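The grip test: three ways to pick up a teacup, and what the brochures leave out

A week with hand-held grippers left our reviewer with sore wrists, a long list of complaints and one grudging recommendation

The sales pitch goes like this. Teaching a robot arm to do household jobs used to mean hiring people who could program it. Now you hand somebody a gripper with a camera on it, ask them to tidy a kitchen a few hundred times, and feed the recordings to a computer. The robot picks up the habit. Anyone can do it. You could do it. Your nan could do it.

I have heard some version of this from five different sales people since the spring, and none of them had brought a nan. So when Sibel Öztürkmen offered me a desk at her workshop in November, and the loan of three grippers to go with it, I said yes before she could mention the heating.

Öztürkmen runs a small outfit that tests automation kit for firms too small to have a test department. Bakeries, mostly, and a few people who pack glassware. She does not sell anything and she is not easily pleased. On the first morning she gave me a tray of objects: a teacup, a bunch of keys, a folded tea towel, a satsuma, a paperback, a clothes peg and a wine cork. I was to move each one from the left of a table to the right with each of the grippers, over and over, and write down what went wrong.

"You'll want to write down what went right," she said. "Everybody does. Don't bother."

The three contenders

The Jedutora is the expensive one. It has two straight jaws that slide towards each other on a rail, a trigger with a pleasant click and a moulded carry case that must account for a fair slice of the price. The Stenadora is the cheap one, sold as a kit, with fingers that swing in on a linkage and a trigger you pull with two fingers of your own. The Kakakhel sits between them in price and tries something different, with soft, ribbed fingers that bend round whatever they touch.

All three come with a camera looking down at the fingertips. All three claim to be light enough for a full working day. I would like to meet whoever timed that day. The Jedutora was the heaviest by some way, and by lunch on the first afternoon I was resting my elbow on the table between goes, which Öztürkmen pointed out would teach a robot to rest its elbow on the table.

Each gripper got 115 attempts at the tray, split unevenly between the objects, with the cup and the tea towel getting the most because those are what people ask about. An attempt counted as failed if I dropped the thing, shoved it along the table, needed a second grab or had to use my other hand. That last rule caught me more often than I care to admit.

Results, such as they are

The Jedutora failed 17 times. The Stenadora failed 44 times. The Kakakhel failed 72 times, and I had been looking forward to the Kakakhel.

Before anyone rings up, these figures are one man's hands over one week and I would not hang a purchasing decision on them alone. I got better as I went along, and although we shuffled the order I cannot swear that it evened out. I am also left-handed. The Jedutora does not care. The Stenadora's trigger very much does.

Still, the failures were not all alike, and the differences are worth more than the totals. The Jedutora's were nearly all with the tea towel. Straight jaws want something with sides, and a folded cloth lying flat has none to speak of. You come down on it from above, squeeze, and come up with nothing, or with a pinch of one layer while the rest stays where it was.

The Kakakhel was lovely with the satsuma. I could have moved satsumas all week. But those bending fingers have no firm edge, and when I tried to lift the keys they simply folded back and slid over the top. The peg was worse. The maker's leaflet says the fingers "adapt to any object", and I suppose giving up is a way of adapting. A firmer set is promised. It was promised last year too, according to Öztürkmen, who keeps the emails.

The Stenadora spread its failures around. It managed the cloth better than the Jedutora did, which surprised me. Because the fingers swing in an arc as they close, the tips dip a little and gather up the fabric. The same dip is a nuisance with the cork, which it likes to press down and squirt out sideways. After a couple of days I learned to start a touch higher. Whether a robot copying me would learn the same thing, or would learn the squirting, is a question the Stenadora's makers did not answer when I put it to them.

The part that wears out

What I had not thought about at all before I started was the padding. Every gripper of this sort has something on the inside of its fingers to add grip, and every brochure shows it fresh from the box. In the workshop it looks otherwise.

On a dark, linked pair of fingers held open over the bench, both pads have had it. One has peeled back at the top so that it curls over the edge of the block, with a torn flap poking out at the side. The other is creased and ripped, and its upper corner has come apart into a little tuft of threads. Bits dangle from the bottom of each.
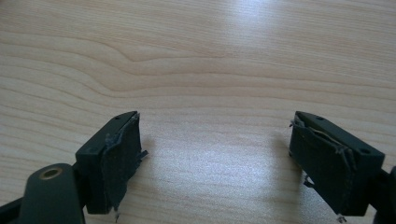

Why a tatty pad matters

You might say: fine, it is scruffy, stick a new one on. For a tool that simply lifts things, I would agree with you. The trouble is that these tools are also meant to be making a record, and the camera looks straight at the fingertips. A thread hanging off the pad goes into the recording along with everything else. If the pads are replaced halfway through a project, the first half shows one sort of finger and the second half another.

Does that matter? I asked around and got answers that were sure of themselves and did not agree. One supplier told me that modern systems shrug off that sort of thing. Another told me that worn pads were useful, as they gave "natural variety". A third said that I should on no account use worn pads and then quoted me a price for new ones.

Öztürkmen's view is more down to earth. She does not much mind what the camera sees. She minds that a ragged pad grips differently from a whole one, and that a person holding the tool makes up for it without noticing. You squeeze a bit harder. You come in at a slightly different angle, to get the good part of the pad on the cup handle. All of that goes into the lesson. Then the robot turns up with brand new pads and copies somebody who was nursing a pair of old ones.

"It limps," she said. "It's learned from somebody with a limp."

I tried to catch myself at it and could not, which I think rather proves her point. She could catch me, though. Watching over my shoulder, she called out each time I tilted my wrist to favour one side, and she called out a lot.

None of the three makers gives a pad life in the manual. The Jedutora's says to replace pads "when worn". The Stenadora's says nothing, though it does include a spare pair in the bag. The Kakakhel has no pads as such, and when the ribbed fingers go you buy whole fingers, at a price that made me put the leaflet down and go for a walk.

A word on the software

All three will save their recordings in a form that Nisiden can open, and Nisiden is what most of Öztürkmen's clients use to sort the good takes from the bad. It is free for small users and it works, mostly. It marks what it thinks are failed grabs in orange. It marked a good many of mine that were perfectly sound, and let through one in which I dropped the cup, said something unprintable and caught it against my jumper.

Somebody, then, still has to sit and watch the lot. This is never in the pitch. Going through my own recordings took longer than making them had, and I was the star. If you are a bakery with four staff, ask who is going to do that, and ask before you sign rather than after.

The Jedutora does have a small screen on the handle for deleting a bad take on the spot, and I came to depend on it. The other two make you remember. The Stenadora's manual suggests keeping a notebook.

So which one?

If somebody else is paying, the Jedutora. It is heavy and smug and it cannot pick up a tea towel, but it does the same thing every time you pull the trigger, and with this kind of work that counts for more than I expected. Skip the carry case if they will let you.

If you are paying, the Stenadora, with reservations. Budget for a stack of pads, change them more often than feels sensible, and write the date on the back of each one. Left-handers should try it first. I would also tighten the linkage every morning, as mine had worked loose enough to rattle by the third day.

The Kakakhel I would leave alone until the firmer fingers arrive, unless your business is satsumas.

As for whether you need any of them, I am less convinced than I was in the spring, and I was not very convinced then. We never got as far as putting my recordings on an arm. Öztürkmen has one, under a dust sheet at the back, and she has offered to run the tea towel takes on it in the new year. I have asked her to leave out the ones with my elbow in.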